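We use cookies to remember your preferences. Accept | Manage settings

Gripper diary, entry 7

October

Back at the shared workshop tonight, and I got way more done than I expected to! I'd promised myself I would only fix the squeak in the hand grip and go home at a decent hour. Ha. I had the whole thing apart by the time the kettle boiled.

So the squeak was the trigger linkage rubbing on the inside of the shell, same place as last time. I filed it down, put a dab of grease on, squeezed it a bunch of times and it went quiet. Then of course I noticed the left finger was lagging behind the right one (tiny bit, but once you've seen it you can't stop seeing it), so out came the return spring. The replacement is from the Widmer box, a bit softer, and I like how it feels in the hand. My thumb doesn't ache after ten minutes now, which it really did with the old one.

The whole tool weighs 462 grams as of tonight. I was hoping to be under that, but the new top came out heavier than the old one and I'm not printing it again this month. It took forever and I'm nearly out of the Zoton filament.
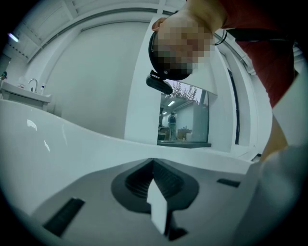 Gebhard Haslinger thinks I should quit fussing over the weight and fix the fingers first, as a light gripper that drops things is still a gripper that drops things. He also told me the pads I bought are too hard and that I should cut up a bicycle tube and glue that on. He's probably right, ugh. I have an old tube at home somewhere, behind the paint cans I think.

Did a quick session picking up wooden blocks after that. 35 tries, dropped four, and all four were the little round ones. The square ones are easy now. I wrote the numbers in the notebook and then spilled tea on the notebook, so I'm copying them here too.

To do: find the tube, order M3 screws (the short ones!!), ask Bastine if I can have the drill press for an hour, label my drawer before someone borrows my calipers again.

Home around 11, ate cereal standing up. Bed.

12 shares | 3 comments

Petra_K: Bike tube works great, just sand it first or the glue peels right off.

mothbox: What spring rate did you end up with? Mine is way too stiff.

Petra_K: Also please label the drawer, I think I have your calipers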